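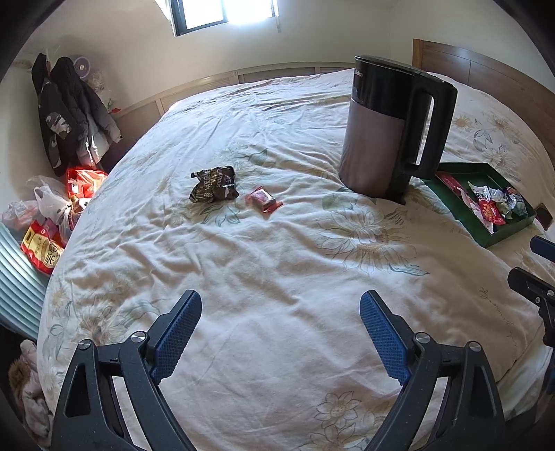
図1 寝具条件の作業風景。掛け布団の上に電気ケトル、菓子の包み、深緑色の浅いトレー。手前は手持ちグリッパの両爪。

Kitent 定例検討会 議事録

日時:2020年6月19日 14時開始、17時前に終了(予定は15時半)
場所:オンライン
出席:Kári Brynjólfsdóttir(議長)、収集担当2名、学習担当2名、ハード担当、評価担当、記録係
欠席:なし。ただしハード担当は前半、音声のみ片道で参加。本人は発言していたとのことだが、記録には残っていない。

1. 前回議事録の確認
前回「ほぼ完了」とした項目が3件、今回も「ほぼ完了」で報告された。議長より、次回からは「完了」か「未完了」のどちらかで書くよう指示があった。承認。

2. データの現状
収集担当より報告。手持ちグリッパによる実演は累計2,385件。自動検査を通過したのは2,144件で、241件が除外された。除外理由の多くは自己位置推定の破綻、次が片手側の記録欠落である。
学習担当から、除外分のうち目視では問題のないものが混じっているとの指摘。検査の閾値は誰が決めたのかとの質問に対し、4月に学習担当自身が決めたことが履歴から判明した。閾値は当面据え置く。
寝具上での実演は通過分のうち253件。机上に比べると少ないが、これまで「柔らかい面は難しいので後で」と書かれ続けてきた項目なので、存在するだけで前進であるという意見と、それは前進の定義を下げすぎであるという意見が出た。両論併記とする。

3. 結果報告:接触面の高さを仮定しない学習
本日の主な議題。従来の方策(以下 Forer)は、物を置く面が平らで、高さが一つに決まるという前提で爪の下降量を計画していた。机では正しい。布団では、まったく正しくない。物は沈み、隣の物は布の皺に乗り、手を突くと全部が少しずつ動く。
新しい方策(以下 Culley)では面の高さを推定せず、手首カメラの画像と爪の開き幅の履歴だけから、次の短い動作列を直接出力する。学習データは両者共通。変えたのは入力と下降部分の扱いのみ、というのが学習担当の説明であった。評価担当が設定ファイルの差分を画面に出したところ、学習率も変わっていた。学習担当は「そこは変えたうちに入らないと思っていた」と述べた。議長は入ると述べた。
評価は各方策につき500試行、物の配置は試行ごとに変更。課題は、散らばった小物をつまんでトレーへ移すものと、取っ手付きの容器を持ち直すものの二種。
結果の要点は次のとおり。
・机上では両方策の差は判定できなかった。
・寝具上では Culley が上回った。とくに薄い包みをつまむ課題で差が大きい。
・Forer の失敗は大半が同じ形で、爪が布ごとつまみ、布ごと持ち上げ、成功と判定して終わる。開き幅だけ見れば確かに何かを把持しているので、判定器を責めるのは酷かもしれない。
・Culley の失敗は種類が多く、まとめにくい。空中で一度閉じてから開き直す動作が繰り返し現れたが、原因は不明。評価担当の私的な分類では「気の迷い」と呼ばれている。報告書では別の語を用いること。
数値の表は、学習率をそろえた再学習の後に確定させる。それまで外部には出さない。すでに Maillard 側に速報を送ったかとの議長の問いに、数秒の沈黙があった。送っていた。訂正の連絡は議長が行う。

4. 討論
(1)成功判定について
開き幅だけの判定をやめ、持ち上げ後の画像を人が確認する方式に切り替える案が出た。手間が増えるという反対があったが、反対者も布を把持した動画を3本見た時点で取り下げた。二人が独立に判定し、割れた場合は三人目が決める。三人目を誰にするかは割れてから決める。
(2)反射する包装材
菓子の包みのような、光沢があって形の定まらないものは、つまむ位置が実演者によってばらつく。収集担当は手順書で端をつまむよう統一したいと主張。学習担当は、ばらつきこそ欲しいと主張。前回とは双方の立場が逆であることを記録係が指摘したが、議論には影響しなかった。手順書は変更しない。
(3)窓からの光
日中の収集では窓が白く飛ぶ。露出を固定するか自動のままにするかで20分を費やした。Brynjólfsdóttir 議長の裁定により、自動のまま継続し、収集時刻を記録欄に残す。記録欄は以前からあり、以前から空欄である。
(4)両手の扱い
片方の爪が他方の視野の端に入り込む場面を除外すべきかどうか。実機でも同じことが起きるのだから残す、で一致した。本日唯一の全会一致である。
(5)爪のパッド
ハード担当(この時点で音声が復旧)より、指先の青いパッドは表面の目が細かく、滑りにくい反面、布の毛を拾うとの報告。清掃の間隔を決めたいとの要望があり、収集セッションごとに一回とする。なお前半に同じ報告を二度していたそうである。

5. 決定事項と担当
・学習率をそろえて Forer を再学習する(学習担当、次回まで)
・成功判定を二名の目視に変更し、既存の評価動画にも適用する(評価担当)
・Maillard への訂正連絡(議長、本日中)
・除外された241件の目視による見直し。閾値は見直しが終わるまで触らない(収集担当。学習担当は手伝うと発言。発言は記録した)
・収集時刻欄の記入を必須にする(収集担当)
・「気の迷い」に代わる用語の提案(全員)

6. その他
論文の題名案が4件出た。うち2件に「布団」、1件に「頑健」が含まれる。残る1件は長すぎて画面に入らなかった。再学習の結果が出るまで題名の話は禁止とする。
次回は7月。日程調整の投票には、今回は会の前に回答すること。

記録:記録係 確認:Kári Brynjólfsdóttir

© Kitent 共同研究 議事録についての問い合わせは記録係まで | ページの先頭へ戻る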